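07/06/2024
By Selamawit Fikre

Ehsan Ebrahimi does not want to talk about the finals yet. He wants to talk about cloth.

"A pot stays the shape it is," he said. "You put a towel down and it's a different object every time."

Ebrahimi is in his second year with the student team that will enter the Clarness household robotics contest in November. The task is to tidy a kitchen table with one arm. Teams lose points for anything they knock over, and they don't find out how the table is laid until they arrive.

He joined after failing to get into a car-building group. "I couldn't weld," he said. "They were nice about it."

The team is small, and for most of the spring the work was software. Ebrahimi wrote the part that decides where the fingers should close. His first version looked for the highest point of the fabric and went for it.

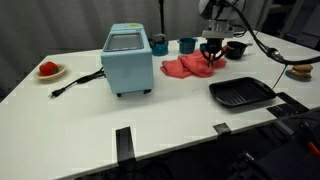
Brakonari Robotics Club, Department of Mechanical Engineering

The practice table is set with toy food and small cookware, including a teal kettle, a black saucepan and a grill pan. A light blue toaster oven takes up a good part of the left half. The pink cloth goes in the middle, and the arm comes down to it from above.

"From above is the easy way in," Ebrahimi said. "Coming from the side you have the pans to deal with."

The team has logged nearly 4000 attempts since it started keeping records. Ebrahimi keeps a separate list of the ones he can't explain, which stands at 28. Attempt 421 is on it. He has replayed it many times and still doesn't know why the fingers closed early.

Asked what he would change, he said he would have started the cloth work sooner. The club spent its first term on cups, and he thinks that was too long.

He graduates next year and has applied for a summer place at Skutotmont. Until then he has a new grasp routine to test, and a report due on the old one.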